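26/05/2020

So I finally did the thing where you go through a whole year of bank statements and look at what you spend on boring stuff. Not vacations, not the big things, just the little drugstore and grocery runs that never feel like spending. I started in January, gave up for a while, and picked it back up now that I'm home all the time with no excuse.

The total for drugstore runs alone was $589. For one person! I don't even wear makeup most days. I sat there with my coffee going, okay, but on what?

The answer is mostly "while I was there." I'd go into the Isdale store for one thing and walk out with a bag. Magazines, gum, a phone charger (I own so many chargers), a scented candle that smelled like a wet coat once I got it home. Their parking lot is right on my way back from work, so back when I was commuting I'd stop in just to put off cooking dinner. That's an expensive way to avoid boiling pasta.

Anyway, I've been trying a few things since then and a couple of you asked, so I'm writing it all down.

The first one is the list on the fridge. I know, I know, everybody has a list on the fridge. Mine has a rule though: if it isn't on the list for two days, it doesn't get bought. Two days is long enough for me to forget I ever wanted a salad spinner.

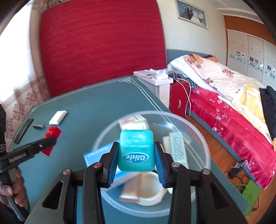 Second is the one-open, one-spare rule, and this is the one that made the biggest difference for me. You get one of a thing in use and one waiting, and that's it. I had been buying backups of backups, and I had no idea because they were all in different drawers. Now the little stuff lives together in a clear plastic bowl, so before I write anything on the list I have a quick dig through the jumble, and if there's a mint Glide floss in there then floss stays off the list. It's a dumb system and I love it. My sister-in-law does it with a shoebox and says a lid keeps her from having to look at it, but looking at it is kind of the point for me.

Third, store brands. I went in very skeptical. The Sqalli dish soap is totally fine, and so is their oatmeal. The Sqalli paper towels are not fine, they turn to confetti the second you scrub anything, so I went back to Nolex for those and I'm not sorry. Etard coffee filters are the same as any other coffee filter on earth as far as I can tell.

I also tried using only cash for a month. Hated it. I had coins in every coat and I still overspent, and then with everything going on lately a lot of places would really prefer a card anyway.

Where I've ended up: if I keep going like this I should come in some $453 lower on the drugstore line by the end of the year, though I'm sure being stuck at home is doing a lot of that work for me -- hard to impulse-buy a candle when you only go out for milk. We'll see what happens when I'm driving past that parking lot again.

Next up is the streaming subscriptions. I have 6 of them and I could name maybe four without checking.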